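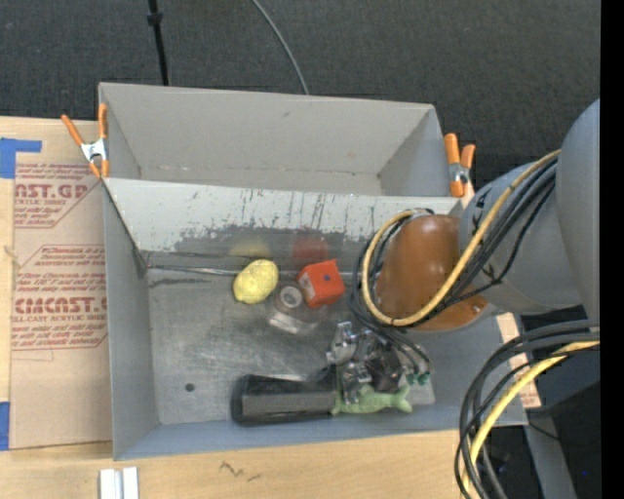 9th February

Back at the intersection case, and I'm writing this up while it's still fresh, plus Zlata asked for notes she can read on the train. I'll try to keep the rambling down (I won't manage it).

So the job, for anyone picking this up cold: two-car crash, left turn across oncoming traffic, one driver badly hurt. Kathleen Scanlon's office represents the hurt driver and wants to know how fast the other car was going before it braked. The other side already has a report from Mac Giolla that puts the blame pretty evenly on both drivers. We've got the police sketch, a stack of tow yard photos, the download from one car's crash recorder (the turning car, naturally, the one we care less about), and a site survey that Tetteh did. Our file number is 3319, please use it on everything, I found two loose printouts on the bench this morning with nothing on them at all.

Started with the survey. Tetteh's points are good and I've got no complaints, except that he tied everything to the northeast curb return and the police sketch ties everything to a utility pole on the southwest corner. I spent way too long this morning getting the two to line up! First try, the gouge mark landed on the sidewalk. Second try it landed in the correct lane but facing the wrong way, and that was me flipping a sign. Third try it sat down nicely, with the gouge in the lane where the debris field starts, and the pole where the pole ought to be. I've saved that alignment in Noduvetti as "site base, final" and if anyone makes a "final 2" I want to hear about it first.

Next, the skid marks. The officer's sketch has two marks of 34 feet, drawn as if they're equal. Real ones almost never are, so I'd guess he measured the one and drew the other to match. I don't blame him, it was raining later that evening according to his own narrative and he had traffic to deal with. But I don't want to lean on the second mark for anything. The first one I'm fine with. It starts where you'd expect and it runs straight into the gouge.

Did the simple version by hand before touching the software, the way Tormod always makes us do it. Friction for traveled asphalt, dry, a low value and a high value, level road. The skid by itself only gives you the speed lost in the skid, and I'm writing that out in full because the Mac Giolla report is a bit slippery there. They quote the skid speed in one paragraph and then two pages later they're calling it the approach speed. Those are different things! The car was still moving when it hit, and moving pretty well, going by the crush. You have to combine them, and you combine them as squares, you don't just add them up. I went back over that section three times to see if I was being unfair to them. I don't think I am, but Zlata, please read it with fresh eyes before we say anything in writing.

Crush is where I got stuck. The tow yard photos are okay for damage pattern and useless for depth, nobody put a tape in any of them. We have to see the car itself. I called the yard after lunch and it's still there, which is a relief, it could easily have gone to auction by now. Storage is being paid by the insurer through the end of the month and after that who knows. Called Kathleen's office straight after and they're sending a preservation letter today. I asked them to name the recorder module, the seat belts and all four wheels in the letter, along with the vehicle. We had that case last year where the car was kept and the belts had been cut out and thrown away, and I'd rather not live through that again.

On the belts: the defense seems to be hinting that our driver wasn't wearing one. The hospital notes mention bruising across the left shoulder and that's about all I'll say, it's for the medical people. What I can do is look for loading marks on the webbing and the latch plate once we're at the yard. Ita has the good macro lens, I've asked her to come along. She says she can do any morning that isn't Thursday.

The recorder data. It's from the turning car, and I sort of shrugged at it at first, but it's more useful than I thought. Ita went through it with me over coffee. It shows the turning car nearly stopped, then throttle on, then the event. So the driver waited and then went. If we know how long it was from throttle to impact we can work out where the other car was when the turn began, for any given approach speed. Then the question becomes whether a person sitting at that stop line could see it. There's a slight crest to the west, Tetteh's survey picked it up, and nobody has run the sight line over it yet. I think that's the heart of this whole thing, more than the skid.

One caution on the recorder. The speed it logs comes from the driven wheels, and if they spun when she hit the throttle the number reads high. It's a light car on a road that might have had some grit near the stop line. I wouldn't go hard on it. I'm going to treat the early samples as good and the last couple before impact as "probably okay," and run it both ways.

Put a first run through Plulari late in the afternoon. It didn't like my road surface (it kept dropping the car through the crown of the road, which was funny the first time). Fixed it by rebuilding the mesh with fewer points. Rest positions came out close for the turning car and miles off for the other one, it spun the wrong way. My gut says the impact point is too far forward on the fender. I moved it back toward the wheel and it improved right away, but I'm stopping there until we have real crush measurements. It's too easy to fiddle with inputs until the picture looks pretty, and then somebody asks you at deposition why you picked that number and you've got nothing.

Tormod stopped by and wanted to know why I hadn't considered the signal timing. Fair point. The turning car had a plain green, no arrow, everyone agrees on that, but there's a camera at the bank across the road and if it caught the signal heads we could pin down the phase. No idea if the footage was kept. Kathleen would have to be the one to ask. I've put it in my email to her.

He also thinks I should be using the Aren tables for stiffness instead of the generic ones. I looked, and the closest match in there is for the model before the redesign, with a different front rail. I'd rather explain a generic value than defend the wrong car. We went back and forth and left it at running both and seeing if it matters. I bet him a sandwich it doesn't.

Things still open, in no particular order:

Yard visit. Tetteh to bring the crush jig and the plumb bobs, Ita for photos, me for the tape and the complaining. Take 11 measurements across the front this time, evenly spaced. I know the form has fewer boxes, just write in the margin.

Sight line over the crest, eye height from the turning car's driver seat. Needs the seat position, so check the seat track at whichever yard has that car (I still don't know, Kathleen's paralegal is finding out).

Tires on the oncoming car. One of the photos looks like a mismatched pair on the front, and I can't read the sidewalls. Check sizes, tread and date codes.

Weather record for the hour before. The officer says dry at the time, rain after. I'd like to see that from somebody other than him.

Zlata to read the Mac Giolla report, pages 10 onward especially.

The expert disclosure is due in April, so we have time, but it's less than it feels like. I'd want a draft in Kathleen's hands a good few weeks ahead of that. She's easy to work with but she does read every line and she'll call about the commas.

Backed up the project folder to the big drive before leaving. The small drive is making that clicking noise again, so please don't put anything on it. Tetteh, your jacket is still on the hook by the scale.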